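Worktop Surfaces and Household Cleaning Habits
Project report, Kam-wah Kao
Module: Materials in the Home

Introduction

This report looks at how people in Flidbridge choose and look after their kitchen worktops. I picked the subject after my aunt's landlord replaced a surface that was only four years old. The stains on it were from turmeric and red wine, and the shop had told her neither would be a problem.

Method

I put 800 paper questionnaires through doors on the Vasport estate and the streets behind Yip Road in April. Of these, 367 came back filled in. The questions covered the type of surface, its age, what it is cleaned with, how often, and whether it has marks that will not come off. I also visited the showroom at Fenano, a worktop supplier, and took notes on the care leaflets given to customers.

Three questions were badly worded. Question 6 asked about "strong cleaners" without saying what that meant, so I have left the answers out.

Results

Laminate was the most common surface, followed by wood and then stone. Most people wipe down daily with washing-up liquid or a general spray. Households with stone were more likely to say they had been given care instructions, but they were also more likely to report permanent marks. The usual causes were lemon juice, vinegar and limescale remover.

Wood owners were split. Some oil the surface twice a year and were pleased with it. Others had never oiled it and described black patches near the sink.

Discussion

Marble contains calcium carbonate, which reacts with acid. The dull spot left by lemon juice is called etching, and a sealer does not prevent it. A sealer only slows down liquids soaking in.

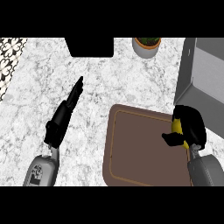

Several people wrote that they had resealed their marble and were surprised when it marked again. The Fenano leaflet mentions sealing on its front page and acids on the back, in smaller print. Cost also matters here. One household had paid £2888 for a stone worktop and had since stopped preparing fruit on it.

Limitations

The sample covers one part of town, and people with a damaged surface may have been keener to reply. I did not inspect any of the kitchens, so the surface types are as reported by the owners. If I repeated the work I would include tenants as a separate group and rewrite question 6.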